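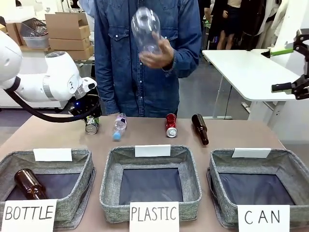 The sorting room at the Mersha recycling center is on the ground floor, past the coat hooks and the scale where people weigh what they bring in. I went on the open day, 2/7/21, mostly to find out what happens to the bags I leave at the gate every other week. The part I spent longest at was the practice table, where visitors learn the three streams the center takes for drinks containers. Gray fabric baskets with dark blue interiors stand along the front edge, with handwritten signs reading BOTTLE, PLASTIC and CAN. BOTTLE means glass, which confused me until I looked into the basket and saw a brown glass bottle lying in it. A clear plastic bottle goes under PLASTIC even though everyone I know would call it a bottle. I would have put it in the wrong basket.

The guide said this mix-up is the most common one they get from households. The town leaflet uses the word "glass" and the practice baskets say "bottle," and they plan to make the wording match when the leaflet is reprinted in May.

Cans were easier. Food cans and drink cans go in together, steel or aluminum. Paper labels can stay on. They ask you to rinse food cans, but a quick swirl with used dishwater is enough. Lids from food cans should be pushed down inside the can so they don't cut through the bags.

For plastic bottles the advice has changed. I had been taking the caps off for years. Mersha now wants them left on, screwed tight, with the bottle squashed first if you can manage it. Loose caps fall through the screen at the plant and end up as waste. Glass bottles should come without caps or corks. Window glass, drinking glasses and oven dishes are not accepted at all.

After the practice table we were taken across the yard to the bays. There is one bay for glass, one for cans and two for plastic, and plastic still fills up fastest. The glass goes to Urar and the cans go to Jineseck, which sends a truck when there are 230 sacks ready. The guide gave the number of households signed up as 797, with room on the collection route for 1,000. We were allowed as far as the yellow line and could see the baler from there, but it was not running during our tour. There was a finished bale of plastic by the door, strapped and tagged, taller than I expected.

The tour took a little under an hour. It was cold in the yard and I would bring gloves next time. Coffee was free, and there was a table of secondhand jars at the exit, which I did not need but looked through anyway. I took two with clip lids.

Practical notes for anyone going to the next one, planned for May. Bus 137 stops across the road from the gate. Parking is on the gravel strip to the left, and it was full when I came out. You can bring a bag of containers and sort it yourself at the end. Strollers are fine in the sorting room but not in the yard. The Parus building next door has the only restroom, and you have to ask at the front desk for the key.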